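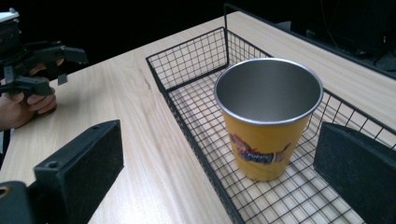
Cesta de rejilla Zavora, color negro, con un vaso metálico amarillo mostaza (el vaso no está incluido).

Imprimir esta página | Enviar por correo a un amigo

Cesta de rejilla Zavora para mesa y estante

La cesta Zavora es una bandeja rectangular de poca altura, hecha de varillas finas de metal negro que forman una cuadrícula. El borde es de varilla más gruesa. La pared de atrás sube más que el fondo de una bandeja común y sirve de apoyo para las cosas altas, como botellas, sobres o una tabla de cortar pequeña.

El fondo es plano y también de rejilla. Un vaso puede estar de pie directamente encima, como en la foto, y a través de los cuadros se ve la madera de la mesa. Las migas y el polvo pasan por la rejilla, así que para limpiar levante la cesta y pase un paño por la superficie.

Para qué la usan nuestros clientes

En la cocina, para los vasos y tazas de cada día. En el escritorio, para el correo, los cuadernos y el cargador del teléfono. Doina Vasić, de nuestra tienda de Rusturdale, tiene dos en la entrada de su casa, una para las llaves y otra para los guantes. No recomendamos guardar en ella objetos muy delgados, por ejemplo lápices sueltos o palillos, porque caen entre las varillas. Si necesita un fondo cerrado, pida el tapete Flevum, que se corta con tijeras a la medida.

Datos del artículo

Modelo: Zavora 119
Color: negro
Ancho: 40 cm
Acabado: pintura en polvo, mate
Montaje: no necesita
Precio: 53 lei, tapete aparte

Cuidado

Lave la cesta a mano con agua tibia y un poco de jabón. Séquela bien, sobre todo en las esquinas, donde se juntan las varillas. No use estropajo de metal ni la meta en el lavavajillas – la pintura puede perder el color con el tiempo. Si la mesa es de madera clara o delicada, ponga cuatro puntos de fieltro debajo. Los puntos vienen en una bolsita dentro de la caja.

Pedidos y envío

Preparamos los pedidos en el almacén Petkov de lunes a viernes. El domingo no hay envíos, pero se puede comprar en la página. Para pedidos de más de 100 piezas (hoteles, oficinas, escuelas) escriba a Biljana Shehu, que le hará una oferta con el transporte incluido. Aceptamos devoluciones si la cesta está sin usar y en su caja original.

El mismo modelo en color blanco llega en septiembre. Todavía no tenemos el precio.

Compartido 40 veces | 2 comentarios

Reciba nuestras novedades por correo electrónico. Puede darse de baja cuando quiera.

Esta página utiliza cookies para recordar su cesta de compra. Aceptar | Más información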